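**March 11, 2026 – node bench, Sturkley testnet**

Long morning, but a good one, and I want to get it down before lunch wipes it out of my head. Picked up where I left off with the Jaton wallet client, which still refuses to agree with the Jadoon node on what the fee should be after a reorg. Marjan's hunch from November (that the wallet keeps the old mempool estimate in its cache and never lets go of it) is looking better and better. I rolled the chain back to block 3429, let it climb again, and sure enough the wallet quoted me the stale fee 3 times out of 5. The other two it got right, bless it, and I have no idea why yet.

Aba came by with the new Tutach build and we spent a happy half hour reading the peer logs together – she spotted that two of the peers were answering with different tip hashes for a good stretch after the rollback. So we may have a second bug hiding behind the first one. I've split them into separate tickets so they don't get tangled up the way the signing ones did. 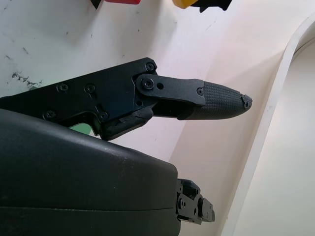
The signing tests come next, and I'd like them kept away from the fee business entirely. The plan is to run the Jaton client offline, sign a batch with the test keys, carry it over to Jadoon and see whether the nonces survive the trip. Marjan wants the whole multisig path drawn out before anyone touches the code, and I think she's right, so I've started one on the whiteboard. My picture of it is a bit like that black link plate with the pivot screw at its left end: the wallet is the main body, the node is the fingertip, and the batch file is the one piece joining them. Fix the format of that file first, then worry about either side.

To do: clear the wallet cache by hand and repeat the rollback, ask Aba for the older Tutach build, and write down the seed for the test keys somewhere better than the back of this page.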